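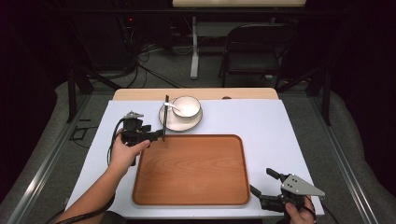 Why do kitchen tickets sometimes print several minutes late, all at once, when the order shows as sent at the front counter?

The print service is trying the printer at an old network address and holding the jobs until it finds the new one. Give the kitchen printer a fixed address, update the address in the print service, and clear the queue before restarting it.

Ticket 1710
Opened: Jul 8, 2023
Site: Denduslow, main dining room and kitchen
Reported by: Lilla Borbély
Software: Tament order terminal, print service on the back office PC
Network: Cidel router, wired printer, wireless terminals
Status: Closed

Problem as reported

Orders entered at the counter are marked Sent right away. On most orders the kitchen ticket prints within two seconds. A few times a week nothing prints for several minutes, then every waiting ticket comes out in one strip. Order numbers are correct and nothing is missing. The bar printer is not affected. Staff have been power cycling the kitchen printer, which sometimes helps and sometimes makes the wait longer.

Already tried by the site before the ticket was opened: new paper roll, new network cable, restart of both terminals, reinstall of the printer driver on the back office PC.

Entry 1

Asked for the print service log covering the last late batch. The log shows the first job failing with a connection timeout, then a retry, then a longer wait before the next retry. Total delay from first attempt to first successful print was 397 seconds. Jobs entered during that time were held behind the first one, as designed. The service prints in order and does not skip a failed job.

The terminals are ruled out. Every job reached the print service less than one second after it was sent.

Entry 2

Asked the site to print a self-test page from the kitchen printer (hold Feed while switching it on). The address on the page ends in 33. The address stored in the print service ends in 41. These should match.

Printing still works most of the time because the service has a discovery fallback. After enough failed attempts it searches the network for the printer by hardware ID, finds it, and uses the new address until the service restarts or the connection drops. The stored address is never updated by the fallback, so the same delay comes back after the next drop.

Entry 3

Checked the Cidel router. The kitchen printer is set to obtain an address automatically. The bar printer has a reservation and has kept the same address since it was installed. The kitchen unit was replaced in January and the reservation was left pointing to the hardware ID of the old unit. That also explains why reinstalling the driver made no difference, as the print service does not use the driver for ticket printing.

Power cycling the printer closes the connection and forces the service back to the stored address. Asked the site to stop doing this while the ticket is open.

Entry 4

Fix applied outside opening hours, with Lilla Borbély at the site and remote access to the back office PC.

1. Removed the old reservation on the router.
2. Added a reservation for the new unit, ending in 33, using the hardware ID from the self-test page.
3. Stopped the print service.
4. Cleared the kitchen queue. Two test jobs from the earlier reinstall were still in it.
5. Changed the stored address in Tament under Devices, Printers, Kitchen.
6. Restarted the printer, waited for the ready light, then started the service.

Sent a test order from each terminal. All printed on the first attempt. Restarted the printer and the router one after the other and repeated the test with the same result.

Entry 5

Site reports one late ticket. Log checked: the printer returned a cover open status, and the job printed when the cover was closed. Normal behavior and unrelated to this fault.

Entry 6

Reviewed the log for the period after the fix. 590 kitchen jobs, no connection timeouts, no use of the discovery fallback. The cover open event in Entry 5 is the only hold.

Notes for other sites

The same setup is in use at the other locations served by Szűcs. When a printer is swapped, the router reservation and the stored address both have to be checked — the installer's checklist covers only the second one. A change request has been filed to add the first.

A separate request asks for a warning on the terminal when a job has been held for more than 30 seconds. At present Sent means the job reached the print service and says nothing about paper. No release has been assigned to it.

Closed with the agreement of the site. Reopen under the same number if the log shows a timeout on the kitchen printer.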